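Four stars is not an opinion

My old telly died in June, halfway through a film, and I did what everybody does. I sat on the couch with my phone and typed the words "best" and "TV" and a size into a search bar, and by eleven that night I had read so many star ratings that I'd stopped being able to picture a television at all.

I ended up with three sets on the shortlist. One had 4.4 out of 5, one had 4.3, and one had an aggregate score of 81 out of 100, gathered from who knows where and put through who knows what. I spent a good twenty minutes seriously weighing 4.4 against 4.3. As if a tenth of a star was something I'd be able to see from the couch!

So I want to make a case against the average. I've got nothing against reviews, I love reviews, I read reviews of things I already own. My quarrel is with the single tidy number at the top of the page, and with how willing we've all become to let it do the choosing.

Think about what goes into it. Somebody gives a television five stars because it arrived on time. Somebody else gives it one star because the courier left it in the rain. A third person has owned it for one evening and is still in the honeymoon period, and a fourth has owned it for two years and has come back, furious, to report that the power button has fallen inside the case. Then you add in the person who likes the picture but hates the remote, and the person who never touches the remote and hates the picture, and you stir the lot together and out comes 4.3. What am I supposed to do with that? Two people who disagree completely have been turned into one lukewarm person who doesn't exist.

My brother-in-law, Raimonds Kivi, bought a Brallance soundbar on the strength of a very high score. It's a lovely thing. It also has a standby light so bright he's put a strip of black tape over it, and if you go back through the written reviews, the light is in there over and over. People mention it cheerfully, on their way to giving five stars. The number absorbed all of that and never let on. He'd have bought it anyway, probably, but he'd have known to get the tape.

And the professional reviewers aren't off the hook. I've read them for years and I still do, but a lot of them have drifted toward a scale where everything lives between seven and nine. Seven means bad. Nine means it costs more than my car is worth. Eight means the reviewer had another one to write before lunch. When was the last time you saw a mainstream television get a four out of ten? They can't all be that good. I've stood in the shop and looked at them.

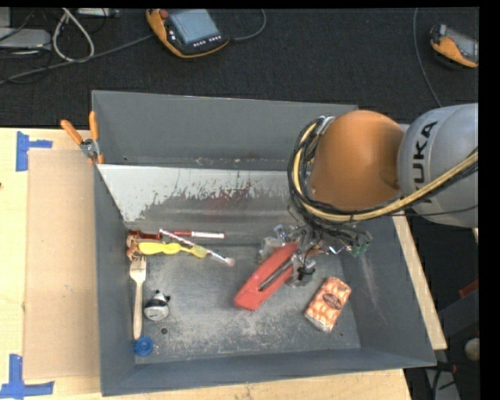

KUKA arm and metal bin.

The reviews I trust have something in common, and it's that they're written by someone with a particular life. My favourite I found on a forum, under a set from Skikisent I'd never heard of. The writer, Sigita Jaunzems, has a lounge room with a big west-facing window and no curtains, watches mostly cycling, and has a mother who can't hear dialogue over music. She went through all of it. How the screen coped at five in the afternoon (badly). How the motion looked when the camera followed a bunch of riders through trees (very well, once she'd turned off a setting that was on out of the box). How many button presses it took to get the subtitles up, and the language her mother used while it was happening. She gave it three stars, and it was the most useful thing I read in the whole business.

I don't watch cycling. My window faces the neighbour's fence. But I could lay my own house over hers and see where the edges didn't match, and I came away knowing that for me it might well be a five.

You can't do that with 81 out of 100.

I did argue this with my friend Ott Laur, who thinks I'm being precious. His view is that most people have jobs and kids and about as much interest in motion handling as they have in grout, and that a number which keeps them away from the real lemons is doing them a kindness. He bought a Breser off the top of a list in the time it took his kettle to boil, and he's happy with it. I've watched the footy on it. It's fine. I had to admit it's fine.

And I'll give him the lemons. If something is sitting on two stars, I'm not going to go looking for the misunderstood genius in it. As a way of ruling out the bottom of the barrel, the average does its job. Where it falls over is at the top, where most of us are shopping, and where forty sets are jammed in between 4.2 and 4.6 and the order they come in tells you next to nothing.

The other thing that bothers me is what the number does to you once you've bought the thing. I've caught myself enjoying something a bit less after finding out it only scored a 3.9. Same picture, same sound, same couch, and there I was squinting at the blacks. I've got a little Ferreira radio in the kitchen that I've loved for years, and I once looked it up and found a review that took it apart — tinny, overpriced, flimsy aerial. All true! I went back and listened to it that night and for the first time ever I heard tinny. It took me a week to stop.

If the review sites want a suggestion from a bloke on a couch, I'd like to see the spread before I see the average. Show me that people are split. Put the three-star reviews first, because the person who gives three stars has usually thought about it. Tell me how long each of them has owned the thing, and let me throw out everyone who's had it for less than a month. And if there are 2,000 reviews, find me the handful who have a room like mine and hide the rest.

In the end I bought the one with 4.3. The menu is slow and the stand is wider than my cabinet, so it's sitting on a plank. I wrote a review and mentioned the plank, with measurements. Then the site wouldn't let me post it until I'd picked a number of stars, and I gave it four.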